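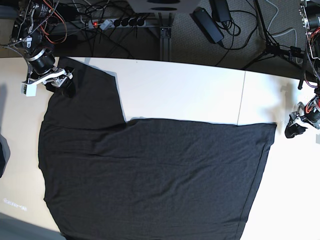 Chapter 6
Why Punters Matter

I learned to love punting on a wet bus ride home from Leemans, where my college team had just lost by two points. I had the stat sheet in my lap, mostly to avoid talking to anyone, and I kept staring at one line. Our offense had gained 434 yards. Theirs had gained far less, and they still won!

So how does that happen? The short answer is field position, and that's what we'll be working on in this chapter. Their punter kept pinning us deep (once inside our own five), and every drive we started had a long, long way to go. We moved the ball all afternoon – we just moved it through the part of the field where yards don't get you points.

I've since charted 596 punts from games at Leemans, Wusham and Kudach, and I'll be using them all through the next few sections. We'll start with the difference between gross and net yards, then look at hang time, and then get to the fun stuff – when a coach should leave the offense on the field and go for it on fourth down. You'll need the drive chart from Chapter 5, so keep it handy.

Before you read on, grab a pencil and guess how far a 79-yard drive gets you if you start on your own ten. Then think about where the punter comes in.

Contact Cando Press | All rights reserved | Back to top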